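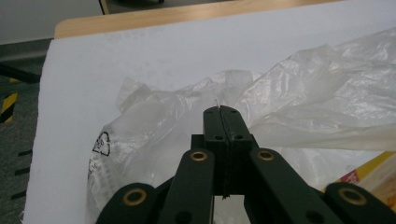
FOR IMMEDIATE RELEASE

Joleo opens its full archive of foreign ministry briefings to everyone, free

PATBRIDGE, Saturday, September 26, 2026. I've been wanting to write this one since April, so forgive me if it runs a bit long for a press release. As of this morning, the whole Joleo archive is open. That means 3,000 foreign ministry briefings, put into plain English, searchable by country, by topic and by date, with no login and no paywall (and no pop-up asking for your email, I hate those too).

If you haven't run into us before, Joleo is a small newsletter about diplomacy. I started it in a spare bedroom in Drarkgate after one too many evenings trying to figure out what a spokesperson had said at a podium somewhere, as opposed to what the headlines said they'd said. I'd read three stories about the same briefing and come away with three different quotes. So I started writing up the briefings themselves, start to finish, including the boring parts about fisheries and consular hours. People signed up! Quite a few of them seemed to like the fisheries.

Until now the back issues were for paying subscribers only. I went back and forth on that for a long time. Subscriptions pay our translators, and I'm not about to stop paying translators. What changed is that we've received a two-year grant from the Kinyua Fund, which covers hosting and the cost of checking the older material. The fund has no say in what we publish and doesn't see anything before it goes up. The grant letter is on our About page if you want to read the wording for yourself.

So what's in there? Daily and weekly briefings from 50 countries, going back 6 years. Each one has the original text next to our English version, so if you read the language you can check our work, and I really hope you do. Where a phrase could fairly be read two ways, we give both and mark it. Spokespeople love an idiom, and idioms travel badly. One of our longest email arguments was over whether a certain deputy minister had called a summit "a cold soup" or "leftovers." Both versions are in the archive, with a note.

We've also added something readers have asked for over and over: a corrections log. Every change we've made to a published translation is listed there with the date, the old wording and the new wording. Some of those are embarrassing. There's one from our second year where we had a government "welcoming" sanctions it was in fact complaining about, and it stayed up for two days. I'd still rather have it out where people can find it.

A few things are staying as they are. The morning newsletter still goes to subscribers first, and new briefings join the open archive 30 days after we send them out. Subscribers keep the audio edition and the Sunday question column. Prices aren't changing. If you paid for a year mainly to get at the back issues and now feel a little silly, write to us and we'll refund the months you have left.

Teachers, please use this. You can print any briefing for a class and hand it around without asking. Reporters can quote our translations with a credit to Joleo and a link to the page. If you're planning to run a whole text, just drop us a line first so we can make sure you have the latest version.

We're also holding an open evening at the Patbridge public library next month, where I'll show how the search works and two of our translators will take a short statement apart line by line. It's free, and there will be coffee. The date will go up on the events page once the library confirms the room. We'd like to do the same in Drarkgate over the winter.

About Joleo
Joleo is an independent newsletter covering foreign ministry briefings and official statements in plain English. It is based in Patbridge and is funded by its subscribers and by a grant from the Kinyua Fund.

Press contact
Please use the press form on the Joleo website. I read those myself, usually before lunch.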